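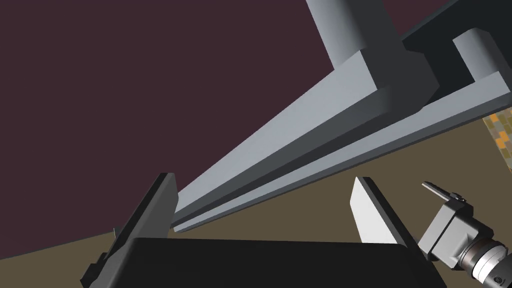

*Simulated wrist view, gripper open, with the second gripper at lower right.*

# Should simulated demonstrations be discarded when the second arm enters the wrist view?

**Category:** Data collection › Simulation › Two-arm setups
**Status:** Answered

## Question

Our department is assembling a set of demonstrations for a policy that will operate two arms. All of the examples are gathered in simulation by trained operators, and the set will later be extended with a smaller number of examples from physical equipment. The project is known internally as Tuva.

At the close of March the set contained 1,290 episodes. During review, our staff marked 235 of them because the gripper of the other arm is visible in the wrist view at some point before the grasp. The still attached to this question comes from one of the marked episodes. The fingers of the near gripper are open, the long gray beam passes beyond them, and the other gripper stands close to the right finger.

Our written procedure, which was prepared when the project used a single arm, states the following:

> Episodes in which any equipment other than the recording arm enters the wrist view shall be excluded from the training set.

The procedure has not been revised. Two positions have been put forward within the department:

1. The rule should be applied as written and the 235 episodes removed.
2. The rule should be withdrawn for two-arm work and the episodes kept.

I would also appreciate guidance on appearance. The background in this simulation is a plain maroon-brown and the floor is a plain olive-brown. A small patch of yellow, orange and brownish tile is visible at the right edge, and very little else has any pattern. A colleague has suggested that the plain surfaces are a more serious matter than the second arm.

Please note that we are unable to collect the entire set again. Operator time has been approved for the current quarter only.

Submitted by: Murray Prendergast

---

## Answer 1 (accepted)

The second position is the correct one, with certain conditions.

The purpose of the rule in a single-arm project is to keep out persons, tools and stray equipment that the policy will not meet in service. In a two-arm project the other arm will be present in service. A policy trained only on episodes in which the neighboring gripper never appears will receive unfamiliar input the first time the two wrists come close together, and the arms are most likely to come close together during the part of the task that matters.

The following steps are recommended before the episodes are returned to the set.

**Confirm that the other arm is under control.** Review the joint record for both arms. If the second arm was parked, the episode may be kept and labeled as parked. If the second arm drifted because the operator had released the hand controller, the episode should be excluded. A policy will learn the drift along with everything else. A still cannot settle this question, and your reviewers should work from the joint record.

**Check for contact.** The attached view shows a narrow strip of floor between the right finger and the second gripper. Separation in the view is not the same as clearance in space. Most simulators will report contact pairs if requested. Export them and exclude any episode with contact between the two arms, unless the task calls for it.

**Record the arm on which the view was taken.** This is frequently omitted. If left and right wrist views are stored under the same name, a neighboring gripper that appears at the right in one and at the left in the other will be of no help to training.

**Keep the proportion in view.** Do not allow the marked episodes to gather in a single part of the training and holdout division. Divide them in the same ratio as the remainder.

In our own office we maintained a similar set under the name Whitelaw. It held 843 episodes after review. We had first excluded every episode with a visible second arm and restored them the following month. The restored version produced fewer halted runs when both arms reached for the same part – we did not measure the difference with sufficient care to publish a figure.

Your written procedure should be amended before the episodes are restored, so that the record shows which rule was in force.

---

## Answer 2

Keep them. We use Jurkex for review and there is a field for "other arm visible." Filter on that later if you need to. Deleted data does not come back.

---

## Answer 3

The previous answers do not address the question of appearance, and I will confine my remarks to that.

Your colleague has raised a fair point. Large areas of flat color are easily learned as landmarks. If the background is maroon-brown in every episode, the policy may come to depend upon it, and the physical examples to be added later will presumably not share that color.

It is not necessary to call the operators back. If the simulator stores the full state at each step, the same episodes can be replayed and the views rendered again with different backgrounds, floors and lighting. The actions remain unchanged. We rendered 30 variations of a small trial set in this manner using Wallix, and later reduced the number, as the storage cost was considerable and the last several variations were very similar to one another.

Two cautions apply:

- Vary the gray surfaces as well. In the attached view the beam, its supports and the second gripper are all gray. The fixture and the neighboring arm should differ in shade in at least part of the set.
- Retain the original rendering. It will be required if a fault is later found in the replay.

I would not expect the tiled area to cause difficulty, provided that it is not the only pattern the policy ever sees.

---

### Comments

**Murray Prendergast:** Thank you for these replies. The joint records have been retained for all marked episodes and will be reviewed for drift. We had not been storing contact pairs. I am informed that they can be recovered on replay.

**Reply from the author of Answer 1:** They can, provided that the physics step is the same as it was at collection. Please verify this on a few episodes first.

**Murray Prendergast:** Understood. The wrist views are at present stored under a single name, and this will be corrected at the same time.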